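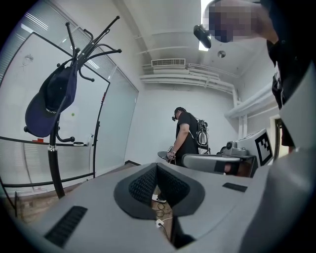 So when does the Buckley coat swap open this year?
Friday at 4 in the afternoon, in the old Grokus shoe store on Lakia Street, and it runs until everything on the racks is gone.

I love this swap, and I'll say so right up front. I've gone to it every winter since I moved to Buckley, and the green parka I wear to shovel the driveway came off one of its racks (so did the mittens, which don't match, and I don't care). Last November people took home 1,000 pieces of winter clothing in one weekend, and Kieran Heffernan, the man who runs the thing, tells me he already has more than that boxed up in his garage. His car has been living on the street for a month!

The rules are pretty much the same. You bring a clean coat, you take a coat. If you don't have one to bring, come anyway and take one. Kids' sizes are along the back wall, and hats and scarves get hung up front by the door, where people tend to grab them on the way out.

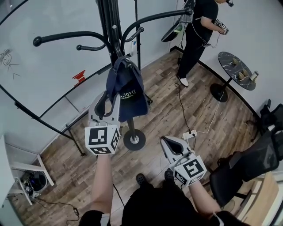 What's new this time

The big change is the repair table. Ornelitz, the tailoring shop over by the post office, is sending two people with sewing machines, and they'll fix a zipper or a torn lining while you wait. They figure they can get through about 80 jobs before closing, so go early if you have something that needs real work. Buttons are free. Zippers cost $20, and that money goes toward next year's rent on the space.

There's also a boot corner for the first time, which I've been bugging Kieran about for ages. He has 30 pairs so far, mostly men's, and he'd really like some smaller ones. "I've got plenty for guys with big feet," he told me on the phone. "I need boots for second graders." If your kids outgrew theirs over the summer, you know what to do.

Parking is tight on Lakia Street after school lets out, so I'd leave the car behind the library and walk over. You can drop things off at the side door any evening this week between 6 and 8. Please check the pockets first. Last year I found somebody's house key in mine, and it took me until spring to get it back to her.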